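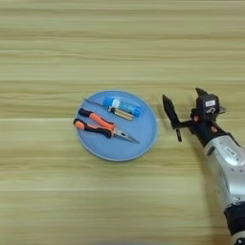

4.2 Running a clutter trial

The clutter trial measures how well the Vulham grasp planner picks a named object out of a small group. Finish the wrist calibration in 4.1 before you start.

1. Clear the table, then set one plate within reach of the arm. Use a plain plate in a color that contrasts with the tabletop.

2. Place 3 items on the plate. At least one should be long and thin, such as pliers or a screwdriver. Items may touch and may hang slightly over the rim.

3. Open the trial window and enter the target by name. Use the names in the object list (Appendix B). The planner does not accept synonyms.

4. Move the arm to the ready pose. The fingers should be open and beside the plate, clear of every item.

Caution: Keep hands off the table once the arm is in the ready pose. The first move can be fast.

5. Press Start. The planner scores up to 16 candidate grasps and runs the one with the highest score.

6. When the arm stops, mark the trial as Lift, Slip, Wrong item or No attempt. Lift means the target is clear of the plate and held for 2 seconds.

7. Put the items back in a new arrangement and repeat. A full set is 100 trials.

Note: Do not delete failed trials. Slip and Wrong item are reported separately in the results table, and the set will not load if trial numbers are missing.

Note: Shiny metal can leave holes in the depth map. If the preview shows a gap over the jaws of a tool, dim the overhead light one step and take the preview again. Log the change in the comment field.

If the planner returns No attempt on three trials in a row, stop the set and repeat 4.1. Masaru Imai keeps the current calibration file. Send questions about scoring to Seul-gi Ryu.

4.3 Exporting the set

1. Close the trial window.

2. Choose Export and select the set number.

3. Check that the trial count matches your log sheet before you upload.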